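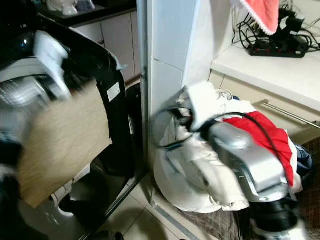
1000+ words

Home Washers Dryers Spares Hire Delivery Contact

8 March 2024
By the Osen shop, Starthorpe

Black top loader, reconditioned (stock no. 2681)

Right, the black top loader. I've been asked for one of these more than anything else in the shop since I started doing reconditioned machines, and I finally have a page for it! If you grew up with a front loader (most of us round here did) then you'll probably have questions, so I've put down everything I can think of and you can skip the bits you don't care about.

It's the pulsator kind, so there's no big spindle up the middle of the drum getting tangled in your shirt sleeves. The bottom of the drum turns instead and drags the water about with it. I was a bit snooty about these to begin with. My own machine at home was a front loader for years and I thought the top loaders were for people with bad backs. Well, I've now got a bad back and a top loader, and I'm very happy with one of them.

What I like best is that you can chuck in the sock you've just found on the stairs. Lift the lid, in it goes, shut the lid. You pause the cycle first, obviously, and you wait for the drum to stop, but that's it. There's no waiting for a door to unlock and no puddle on the kitchen floor.

The lid takes a fair bit of room when it's open, so do measure under your wall cupboards. I had a very nice couple out past Sasitz Lane who'd planned theirs under a worktop and we all stood there looking at it. It can't go under a worktop. I'd also leave a hand's width behind it for the hoses, and more if your taps stick out.
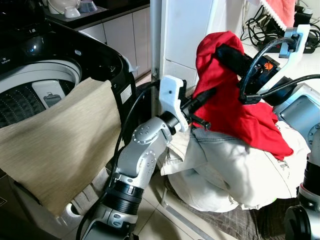
I check every one of these over myself on the bench before it goes out. New inlet hoses go on, the drain hose gets flushed, the feet are cleaned up so they turn properly, and I run it empty on the hottest setting it's got and then again with an old set of curtains I keep for the purpose. The lid hinge gets looked at as well. A hinge that's gone floppy is the one thing on a top loader that really annoys people, and it's a cheap part, so I just change it if I'm not sure.

The lint filter is the bit to get friendly with. It sits on the inside of the drum wall, it unclips, and you rinse it under the tap. I do mine every couple of washes and after anything fluffy I do it straight away. Towels are terrible for this. So are those fleecy blankets, and if you have a dog then I don't need to tell you anything. If your clothes are coming out with bits on them then it's almost always the filter, so have a look there before you ring me (but do ring me if it isn't!). Spare filters are on the Spares page. Have the old one in your hand when you order, there are a few shapes and they look very alike until you try to clip the wrong one in.

Loading it is easier than people make it. Drop things in loosely and spread them round so the weight isn't all on one side. Jeans are the usual trouble, they soak up a lot and then slump together, and off the whole machine goes walking across the kitchen in the spin. I mix a pair of jeans in with lighter things of the same sort of colour and never have more than a couple of pairs in at once. Big single items are awkward too. A bedspread or a throw wants to go in folded round the drum in a ring, and I'd stay nearby for the first spin to see how it takes it.

As for how full, leave a bit of space at the top so the clothes can move. I know it's tempting. It's a deep drum and it looks as though it would take the whole week's washing, and it will take it, it just won't wash it very well.

Powder or liquid? Either. I use liquid, mostly out of laziness. With powder I put it in the bottom before the clothes and let the water run for a minute. If you've got hard water, and in Starthorpe you have, then a descaling wash now and again will do it a lot of good. We stock the Ní Mhurchú powder for that, it comes in a plain tub and it smells of nothing at all, which after years of fake lemon is lovely. 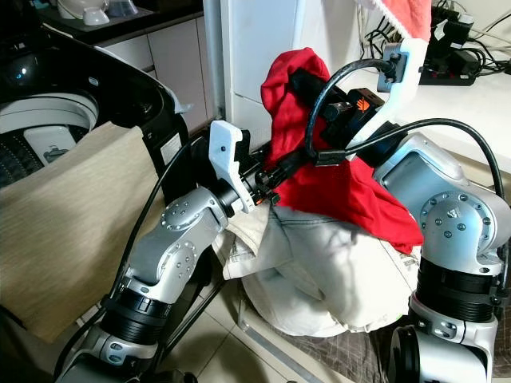
Sorting matters more with a top loader than it did with my old machine, I think, as everything sits in the water together for a good long while. I keep the piles simple: pale things, dark things, and anything I don't trust. Reds go in that last one and they stay there until they've had several washes on their own. A bright red thing lying across off-white cotton trousers is fine while it's all still a heap waiting to be done, but I'd want them well apart before the water goes in – I've had pink pillowcases and I've had a pink bra and I once had a pink tea towel that belonged to my mother, and I heard about it. If you've got the space then sort on the floor, I always do, and then you can see what's what. Turn out the pockets while you're down there. Tissues go everywhere in these.

Now the less fun bits. It's a cold fill on this one, single hose, so if you want it to run warm you'll need to ask me about the version with both. It isn't silent. The spin is a hum with a bit of a rattle as it comes up to speed, and on a wooden floor upstairs you would hear it downstairs. A rubber mat helps and I've got some in the back. It also uses more water than a modern front loader, I won't pretend otherwise, so if you're on a meter then have a think about how many loads you do.

Get it level! I can't say this enough. Put a spirit level across the top in one direction and then the other, and wind the feet until it sits right. If your floor changes from tile to something softer near where you want it, keep all four feet on the hard part. When I deliver I'll do this for you, and I'll take the old machine away if it's disconnected and you can get it to the ground floor.

Black shows fingerprints. There's no getting round that on a glossy finish. I wipe mine with a damp microfibre cloth and then a dry one, and I stay away from anything with a scourer on it because it will scratch and you'll see every scratch. Don't leave wet washing draped on it all day either, the water marks are a pain to shift.

Leave the lid up when you've finished so the drum can dry out. If you've got small children or a cat that likes a warm hole, shut it, and open it again when they're in bed (the children, I mean, cats don't keep hours).

What you get

The machine, checked and cleaned
New inlet hose, 2 spare washers
A clean lint filter, fitted
My own instructions, one sheet, large print
Guarantee until the end of August, parts and labour

I've currently got the one on the shop floor and another on the bench waiting for a hinge. Delivery is 23 pounds within Starthorpe and the villages, and a bit more if you're the far side of Sasitz, where I only go when I've got a few drops to do together. You can come and have a look at it any morning. Bring your measurements, and bring a photo of your taps if you can, it saves me such a lot of guessing.

If you'd rather hire than buy, the same model is on the Hire page with a monthly price. Quite a few people take it for a few months while they're having work done and then end up keeping it, and I knock off part of what you've already paid.

Any questions, use the form or just ring. I'm usually under a machine so let it ring for a while.

We use cookies to remember your basket. By carrying on you agree to this. Accept Settings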